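Lullar storage basket, the medium one - 3 months in

Bought two of these in July when the shelf unit went in the back bedroom. Quick write up as I've been asked twice now which ones they are and I keep forgetting the name. Lullar. Sold by Tijani, the homewares lot, not sure if anyone else stocks them.

Background. We had the Etevden fabric cubes before. The fold flat ones with the cardboard base. Fine for a year, then the bases went soggy-looking and bowed and the fronts started to lean out like they were drunk. Every time you pulled one by the handle the whole front came and the back stayed where it was. Stitching went on three of the handles. Binned.

So wanted something that would hold its shape with nothing in it. Main requirement really. Second requirement was not seeing every sock from the doorway.

Delivery was 5 days, came nested one inside the other with a bit of tissue. No damage. Slight smell, sort of new carpet, went off after a week with the window open. If you're sensitive to that leave them in the hall first.

Size. Measure your shelf properly!! The listing gives the width at the base and they go out a bit towards the top. Mine fit with a finger's width each side but my sister's didn't and she had to send hers back, and Tijani take the postage off your refund. Annoying. Should be on the page.

Shape holding: very good. Empty one stands up on its own and you can shove it about with your foot. Full of towels it bulges a touch in the middle, goes back when emptied.
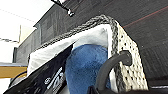

The grey braided rim and the holes down the side, white cloth inside.

The rim is what I'd pay for again. Thick enough to get your hand round so no need for the handle, you just grab and pull. Doesn't dig in. One of mine has a slightly loose bit where the braid joins at the back, I've tucked it in and its stayed put so far, will update if it starts to unravel.

Holes are good for airing things but they do let dust in. And fluff. Also anything tiny will poke out, so not for hair grips, pens, lego. I keep a cloth in mine and that sorts it. They don't come with a liner and at this price I think they should.

Cleaning. Label says wipe only. The cream shows marks, specially low down where the hoover bumps it. Damp cloth and washing up liquid got most of it, old toothbrush for the rest. Tea did not come out fully. Faces the wall now.

Price was 40 for the pair on offer, I wouldn't pay full whack. Oisín Hennessy on the Jelovari forum reckons the large size is better value and he's had his almost as long as mine, but he uses it for logs so a diffrent job altogether. Large wouldn't go on my shelf anyway.

Comes in the cream and grey or an all grey. If you've got kids or a dog get the all grey.

Good: keeps its shape, easy to grab, looks decent out on show, light even with bedding in.

Bad: marks easily, no liner, returns postage, width on the listing is misleading.

Would I buy again, yes on offer. 4 stars, would of been more with a liner. Might get a third for the bathroom but want to see how they cope with steam first, if anyone's tried that let me know in the comments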